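Open day at Unel – anybody else make it?

marlow_bench
Posted Thursday, November 3, 2022
Well, I finally got myself over to the Unel open day, and I'm so glad I did, even with the long drive and the line at the coffee urn! Alper Demirtaş ran the handling demo and he was as patient as could be with all of us asking the same things over and over. It was all soft goods in boxes, the stuff I've been grumbling about on here since January. They let visitors try the hand-held gripper too, and it's a lot harder than it looks – your wrist wants to do everything and the fingers only want to close.

tinplate2000
I was there in the afternoon and I have to be the grump, sorry. Cloth in a box is a nice party trick, but I'd have liked to see an arm do it with no person holding the tool. Pádraig Fahy gave a lovely talk and then skipped right over cycle times when I asked.

marlow_bench
Fair enough, but he did say at the start that the Otus arm was for the second session. I think you came in after that part?

tinplate2000
I did come in after that part. Still think it should have been on the program.

Gwen_K
Hello both! I don't agree about the party trick. I sort returns for a living and a rolled-up towel is about the worst thing you can hand a machine, it sags wherever you don't have hold of it. I stayed for 3 rounds and would happily have stayed for more. Does anybody know if the Plekusent people are doing one of these too?

marlow_bench
Not that I've heard, Gwen, but I'll ask Alper when I write to thank him. Found this one on my phone last night, for those who couldn't come.
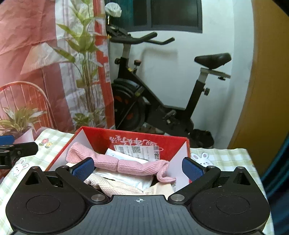

Blue pads open over the red box, with the pink waffle cloth lying on top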